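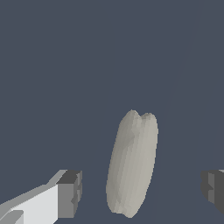

Test part between the open fingers, simulated cell, close view.

Kamol Rojanasak
2 min read

Thread on resetting the simulated half of our Hodby pick cell after the fingertip change. The physical cell runs seed-shaped parts from Rattanakul. The model is where we try things before anyone touches the guarding.

Starting point: new tips went on the real gripper in April. Yaowalak measured them on the bench. The model still had the old tips, so every clearance figure we'd taken from it was wrong by the difference in pad thickness.

First job was the tool centre point. I'd put the offset in the hand frame and then Vesidgate's import script applied it again in the flange frame. Both values looked sensible on their own. The fingers went to the wrong place by exactly one offset, in the direction of approach.

Fix: offset lives in the hand frame only. The flange entry is zero and has a comment next to it telling people to leave it at zero.
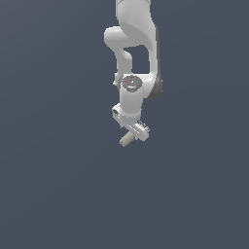

Wide view of the arm, nothing gripped.

I use the wide view for arm posture and the close view for finger clearance. Neither does the other's job. A bad elbow solution can give you a perfectly good close view.

Home pose was next. The old one put a joint almost 3 degrees from its soft limit. Fine on a quiet day, but any correction in that direction and the planner flips the elbow to get out of it. Moved home back towards mid-range and saved it under a new name so the old programs fail loudly.

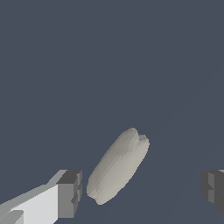 Do you need to redo the finger stroke calibration if only the tips have changed?

Redo the zero at least. The drive hasn't changed but the point where the pads meet has, and the width reading is taken from there.

Close on nothing, write down the reading, set that as zero, open fully, check the open width against a gauge. Do it twice. If the readings disagree, look for dirt behind the tip before you blame the encoder.

Contact settings last. The part mesh is coarse, and the collision hull we'd generated from it filled in the notch at the end. Prapai rebuilt it as 2 convex pieces. Solver rate is 1,000 Hz. Slower than that and our parts creep in the grip.

Friction I left alone. Changing it on the same day as the hull means you can't tell which one did anything.

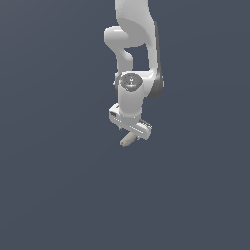
// MAINTENANCE NOTES

Checks we now run whenever tips are swapped, real or simulated:

- offset in the hand frame, flange at zero
- finger zero retaken
- home pose clear of soft limits
- collision hull drawn over the part mesh and looked at by a person
- file name includes the tip revision

Still open: the real fingers and the model don't close at the same speed. I'll log both on Saturday when the line is down.

Related
Choosing a home pose you won't regret
Tip wear on the Savness gripper
Hull or mesh: contact shapes for small parts

Comments

Saskia Grimshaw: We had the same doubled offset last year. Ours was in the camera mount, took ages to find.

Clem Pryor: What do you do about tips that wear unevenly? Retake zero, or replace?

Kamol Rojanasak: Replace. Zero only covers you if both pads wear the same.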